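Equipment Review: Morgate Room Planner
Prepared for the Witance Housing Association by Lionel Yeoman, Property Services

The Association reviewed the Morgate Room Planner in September as a possible replacement for the Wanell software used in its Odoi Street office. The product is a desktop program for drawing single rooms and small apartments, choosing finishes, and producing views that can be shown to residents before work is approved.

Installation took 5 minutes on a standard office computer. A new user can draw a rectangular room by entering its measurements, and walls at other angles may be added with the mouse. Staff with no drafting background completed the tutorial in a single morning. The written manual runs to 91 pages and is clear, although its index omits several menu commands.

The library of finishes is the strongest part of the package. It lists almost 900 items, including paint, tile, carpet, and a large range of wood grains. Plank textures can be turned and scaled separately on each wall. Reviewers noted that colors on screen differed from the printed sheets, and residents should continue to receive physical samples before making a final choice.

Measurements were less satisfactory. The program rounds to the nearest half inch, and this setting cannot be changed. For closets and kitchen runs the Association will still require a site survey. Cost schedules can be exported as a spreadsheet, but the export drops any notes attached to an item - a fault also present in the earlier Wanell release.

Support requests were answered by email within one working day. Telephone support is offered only until noon, and this proved inconvenient for the maintenance team.

The license costs $85 per user each year, with no discount for shared computers. The reviewers recommend purchase for the design and resident liaison staff. Surveyors should keep their present software until the rounding problem has been corrected. Requests for a license should be sent to Property Services with the approval of a line manager.

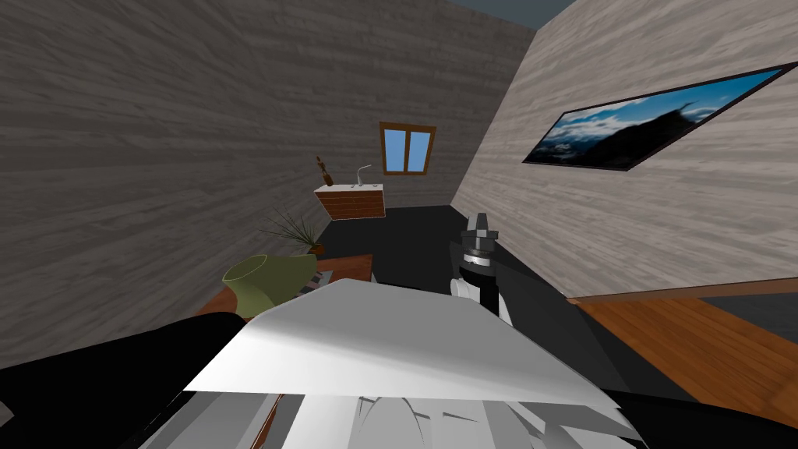 Sample room view with gray plank walls and a wood floor.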